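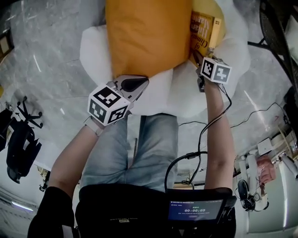 From: Yolandi Visser
To: Trurgate mentors list
Date: Jul 6, 2021
Subject: Re: Rides and the summer reading pairs

Hi all,

Marthinus wrote:
> Are we still meeting at the Netotley hall over the summer? And who
> do I tell if my mentee can't get a ride? He missed twice in May and
> I only heard afterward.

Yes, same hall, same side door! Sorry, I should have sent this out weeks ago, but you know how June goes. Two things:

1. Rides
Text Shireen Mkhize by noon on the day and she'll find a seat for your kid. We have 14 pairs now and most of them live out past Jivholm, so please don't wait until you're standing on the porch. If you're driving somebody else's mentee, we need the yellow form from you first (Marthinus, I have yours, the rest of you know who you are).
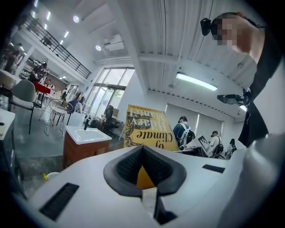 2. Books
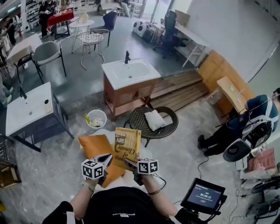

Each pair picks one book for the summer and reads it together, a chapter at a time or however you like. Meriem says the younger ones still want the dog stories, which is fine by me, but please let the teens choose something grown-up if they ask. A yellow paperback like the one in the photo, with "of Climate" in big dark letters on the cover, would be great for a kid who likes to argue! The book money is $96 total, so try the library first and check with me before you buy.

Ruan, can you bring the folding chairs back?

Yolandi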